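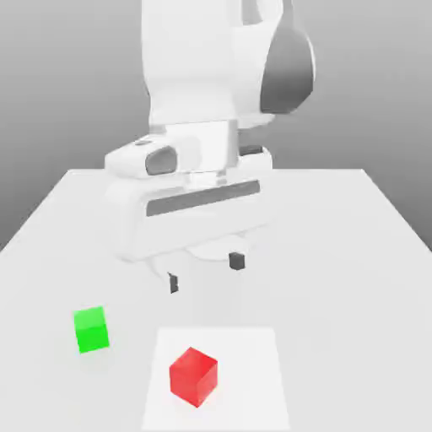 第2回 光と影の見かた 講義ノート

前回は鉛筆の削り方と線の引き方だけで時間が終わってしまい、肝心の「明るさ」の話に入れませんでした。楽しみにしていた方、ごめんなさい。今日はその分、少し欲ばって光と影の話をたっぷりします。教室で話したことに、時間が足りずに飛ばしたところを書き足してありますので、お休みだった方もこれを読みながら手を動かしてもらえれば、次回には十分追いつけます。

用意するもの
鉛筆はHB、2B、4Bの三本。練り消しゴム。画用紙はF4くらいの大きさで、表面にあまり凹凸のないもの。教室では売店で買えるKumeoのスケッチブックを使っていますが、家にあるもので構いません。鉛筆も、持っているものをまず使い切ってください。新しい道具を買うとうれしくて絵が上手になった気がするのですが(私も毎年やります)、最初の数か月は同じ三本とつきあったほうが、濃さの加減を指が覚えてくれます。

1 白いものは、なぜ難しいか
描きはじめの方に「白いものを描いてください」とお願いすると、たいてい輪郭だけの絵になります。白いのだから塗ってはいけない、と頭のほうが先に決めてしまうのですね。ところが、白い卵をじっと見ていると、紙の白と同じ明るさのところは意外なほど少ないことに気がつきます。光をまともに受けているほんの一部だけが白く、あとはやわらかい灰色の移り変わりでできています。
ここで覚えていただきたい言葉が二つあります。ひとつは「固有色」、そのもの自体が持っている色のこと。もうひとつは「明度」、目に届いている明るさのことです。白い茶碗の影の側と、灰色の布の光が当たっている側とでは、布のほうが明るく見えることがよくあります。鉛筆で描くときに拾いたいのは、まず明度のほうです。固有色の違いは、明度がつかめてからでも遅くありません。
確かめ方は簡単で、目を細めて見るだけです。細かいところがぼやけて、明るいかたまりと暗いかたまりだけが残ります。眼鏡の方は外してみるのもいいですよ。

2 影の名前
影とひとくちに言っても、いくつか種類があります。名前を知っていると、探すことができるようになります。

ハイライト いちばん明るい点。つるつるしたものでは小さくはっきり、つや消しのものではぼんやり広がります。
中間の調子 光の当たる面から影の面へ移る途中の灰色。絵の印象の大半はここで決まります。
陰(かげ) もの自身の、光が届かない側の暗さ。
稜線の暗さ 陰のなかで特に暗い帯。丸いものでは光と陰の境目の少し奥に出ます。
反射光 机や壁からはね返った光で、陰の端がうっすら明るくなるところ。
落ち影 ものが机などに落とす影。ものに近いほど濃く、縁もくっきりします。

反射光は、見つけるとうれしくなってつい明るくしすぎます。どんなに明るく感じても陰の一部ですから、光の当たっている面より明るくなることは、ふつうの室内ではまずありません。描いたあとで絵を遠くに立てかけて、陰の側が二つに割れて見えたら、反射光を少し抑えましょう。

3 角ばったものと丸いもの
箱のように角ばったものは、面が変わるところで明るさがぱっと変わります。円柱や球では、じわじわ変わります。言葉にすれば当たり前ですが、描いているうちに混ざってしまうのが人の手の不思議なところで、箱なのにぼかしてしまったり、球なのに線で区切ってしまったりします。
身のまわりのものは、たいていこの両方の組み合わせです。急須なら、胴は球、注ぎ口は先の細い円柱、ふたは薄い円盤。石けんなら、角の丸い箱。描きはじめる前に「これは何と何でできているか」と心のなかで言ってみてください。面が急に変わるところは鉛筆の向きを変えて、ゆるやかに変わるところは同じ向きのまま力を抜いていく。それだけで、ずいぶん形が立ってきます。
くぼみも忘れずに見てください。穴やへこみは真っ黒に塗りつぶしたくなりますが、奥の暗さと、縁にかかる光とが両方あって、はじめてへこんで見えます。縁のどちら側に光がかかるかは、光源の位置で決まります。左上から光が来ているなら、くぼみの右下の内側が明るくなるはずです。出っぱりとは逆になるので、迷ったら匙を表と裏にして並べてみるとよくわかります。

4 調子の物差しを作る
画用紙の端に、細長い四角を11個並べて描いてください。左端は紙の白のまま、右端は4Bで出せるいちばん濃い黒。その間を、同じ歩幅の灰色で埋めていきます。
たいていの方は、左から順に塗っていって、真ん中あたりで早くも濃くなりすぎます。私のおすすめは、両端を決めたら次に真ん中を塗り、その左右の真ん中をまた塗る、という挟みうちのやり方です。多少のむらは気にしないこと。この物差しは切り取って、これから毎回、描くものの横にかざして使います。「この影は何番かしら」と考える癖がつくと、目がぐっと落ち着いてきます。
濃くしたいときに力を入れて押しつけるのは、なるべく避けましょう。紙がつぶれて光ってしまい、上から重ねても鉛筆がのらなくなります。軽い線を、向きを少しずつ変えて何度も重ねてください。時間はかかりますけれど、お茶でも飲みながら、のんびりどうぞ。

5 光を決める
家で練習するときは、天井の明かりを消して、電気スタンドをひとつだけ使うのがいちばん勉強になります。光が二つあると影も二つでき、どちらがどちらの影やら、私でもわからなくなります。スタンドは斜め上、描く人から見て左手前に。右利きの方は、自分の手の影が紙に落ちにくくて楽です。左利きの方は反対に置いてください。
窓の光で描くときは、北向きの窓がよいと昔から言われます。時間がたっても影があまり動かないからです。南の窓しかないお宅では、午前なら午前と決めて、影の輪郭だけ先に薄く描きとめておきましょう。影が動いても、最初に決めた形を信じて描き進めます。途中で影を追いかけはじめると、時計がいくつもある部屋のような絵になってしまいます。
机の色も大事です。白いものを白い机に置くと境目が消えやすく、濃い色の布の上に置くと輪郭ばかりが強くなります。明るい灰色の布か紙があれば、白いところは白く、落ち影は濃く見えて、どちらもつかまえやすくなります。

6 輪郭線とのつきあい方
線は便利ですが、実物のまわりに黒い線は引かれていません。背景のほうが暗ければ背景の調子で、ものの陰が暗ければその調子で、形の端を表します。両方が同じくらいの明るさのところでは、思いきって端を消してしまって大丈夫です。見る人の目がちゃんとつないでくれます。最初に引いた下描きの線は、練り消しで押さえて、かろうじて見えるくらいまで薄くしてから調子をつけはじめてください。

次回までの課題
1 調子の物差しを一本。
2 卵ひとつを、スタンドの光で。時間は29分で切りあげてください。中途半端な数字なのは、30分と言うと皆さん必ず延長なさるので。
3 家にある白っぽいものをひとつ選び、どんな形の組み合わせかを言葉で書き出してから、小さく描いてみる。大きさは葉書の半分くらいで十分です。

課題3に迷う方は、マグカップ、歯ブラシ立て、台所のはかりなどがよいでしょう。つやのあるものは映りこみが多くて少し手ごわいので、できればつや消しのものを。余力のある方は、同じものを光の向きだけ変えてもう一枚描いてみてください。

よくいただくご質問
指でこすってぼかしてもよいか、と毎回どなたかが聞いてくださいます。いけないわけではありませんが、この講座のあいだはお休みにしてください。こすると全体が同じ灰色に寄ってしまい、どこまで自分の目で見分けられたのかがわからなくなります。
写真を見て描いてもよいか、というご質問もありました。写真では暗いところがつぶれ、明るいところが飛びやすいので、練習のうちはなるべく実物で。どうしても写真を使う日は、影のなかに見えない部分があることを承知のうえで描いてくださいね。
消しゴムは、消す道具でもあり描く道具でもあります。練り消しを細くとがらせて、最後にハイライトをひとつ、ちょんと抜いてみてください。あれは何度やっても気持ちのいいものです!

次回は布のひだを描きます。無地のハンカチかふきんを一枚、アイロンをかけずに持ってきてください。教室は今回と同じ1404号室です。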